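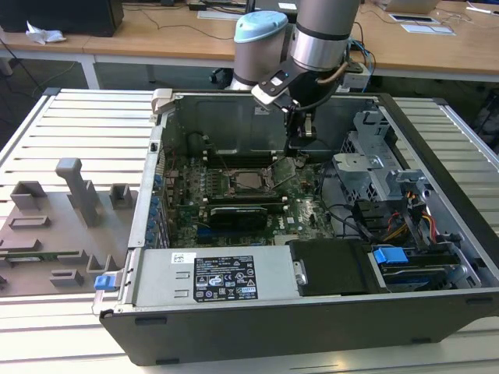 Batch production

Batch production is the way of making things where you run a group of identical items through one step, stop, reset, and then move the whole group along to the next. I learned it on the night side of a biscuit plant in Toledo, so forgive me if this entry smells of butter.

How it works

Say the order is for 4,000 tins. You mix a batch, bake it, clean down, and only then does the next recipe get the oven (ginger always went last, and you could taste why if it didn't!). The stretch between two batches is called changeover, and it's where the money leaks out. Ours took 47 minutes when I started. My supervisor, Arash Fallahi, got it down to 10 by laying out the trays and scrapers beforehand, and he was insufferable until at least May.

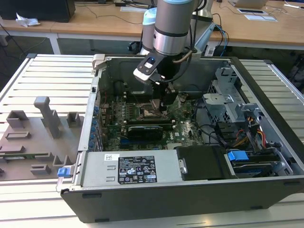 A gripper over the processor socket area of an open desktop computer.

Batch size

People argue about this one endlessly. Big batches spread the changeover over more pieces, but then you've got pallets sitting in the hallway, and if the first tin is wrong they're probably all wrong. I once helped scrap 487 tins on a Thursday over a mislabeled sack of salt. Small batches catch that sort of thing sooner, though you'll spend your shift cleaning.

Related terms

Job production makes a single item to order. Flow production keeps everything moving with no stop between steps, and plenty of plants mix the two: we mixed dough in batches and wrapped on a line that ran all night.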